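Arbeitsplatte / Auflagebrett Grovden, Massivholz verleimt, hell

Gebraucht aus Werkstattauflösung, 2 Stück da, eins davon reserviert.

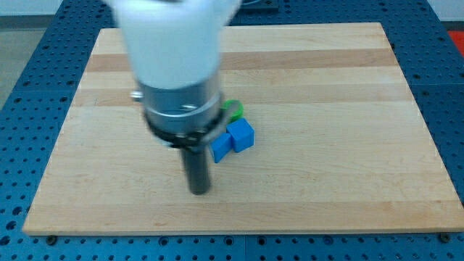 Was es ist

Rechteckiges Brett, Streifen längs verleimt wie bei einem Hackblock. Helle und etwas dunklere Lamellen im Wechsel, eine fällt deutlich dunkler aus, ist so gewachsen, kein Wasserschaden. Maserung fein. Kleine Spuren auf der Fläche vorhanden, stören beim Arbeiten nicht. Wer eine makellose Platte will bitte Neuware nehmen.

Verkauft wird nur das Brett. Lochtisch blau siehe eigener Artikel, Würfel und Kleinteile gehören nicht dazu.

Wofür

Auflage auf Lochtischen und Metalltischen, wenn man eine glatte Fläche ohne Löcher braucht. Kleinteile bleiben oben liegen statt durchzufallen. Geht auch auf der normalen Werkbank oder als Unterlage zum Sortieren, Kleben, Zusammenstecken. Für Versuchsaufbauten sehr angenehm, weil das Holz nicht spiegelt wie Blech.

Nicht für die Küche. Die Platte lag in der Werkstatt und ist mit Hartöl von Uvell behandelt, ob das lebensmittelecht ist weiß ich nicht. Also kein Brot drauf schneiden.

Oberfläche

Letzte Behandlung im März, zwei dünne Aufträge, dazwischen leicht geschliffen. Fühlt sich trocken an, nicht klebrig. Nachölen wenn sie stumpf wird, dünn, Überschuss nach kurzer Zeit abnehmen. Lack würde ich lassen, platzt an den Kanten.

Ölige Lappen ausgebreitet trocknen lassen, nicht zusammenknüllen!!

Auflegen und fixieren

Brett liegt lose auf, reicht für leichte Sachen. Wenn es nicht rutschen darf: Antirutschmatte drunter oder Zwingen an der Vorderkante. Keine Bohrungen ab Werk. Wer bohren will, Langlöcher machen, Holz arbeitet. Bei Rundlöchern und fest angezogenen Schrauben gibts im Winter Risse, schon gehabt.

Vor dem Auflegen Tisch abwischen. Ein Span unter der Platte und sie kippelt.

Pflege in kurz

Trocken abfegen oder feucht wischen, gleich nachtrocknen. Nicht nass stehen lassen. Kein Scheuermilch. Klebereste mit Ziehklinge, danach die Stelle nachölen. Nicht an die Heizung stellen, beim Lagern flach hinlegen oder hochkant mit Luft auf beiden Seiten.

Preis und Versand

41 Euro das Stück, inkl. MwSt. Versand 9 Euro innerhalb Deutschland, Abholung geht auch, bitte vorher melden. Ausland nur auf Anfrage. Zahlung per Überweisung oder bar bei Abholung.

Maße schicke ich auf Anfrage, die Platten sind nicht ganz gleich. Bitte dazuschreiben auf welchen Tisch sie soll, dann kann ich sagen obs passt. Zuschnitt mach ich nicht mehr, Säge ist verkauft.

Rückgabe 14 Tage, unbenutzt und ungebohrt. Rückporto zahlt der Käufer. Verpackt wird in Karton mit Kantenschutz, wenn der Karton kaputt ankommt gleich Foto machen und schreiben, am besten noch bevor der Fahrer weg ist.

Nachtrag: Anfragen wegen der dicken Grovden Platte, die ist weg. Kommt auch keine mehr rein. Reservierungen halte ich eine Woche, danach geht sie an den nächstn auf der Liste.

Artikelstand: 4. Jan. 2021

Ähnliche Artikel

Lochtisch blau, Metall, ohne Platte
Antirutschmatte Gazi, Rollenware
Hartöl Uvell, angebrochene Dose
Zwingen Soter, Paar
Kantenschutz Pappe, Restposten
Ziehklinge mit Halter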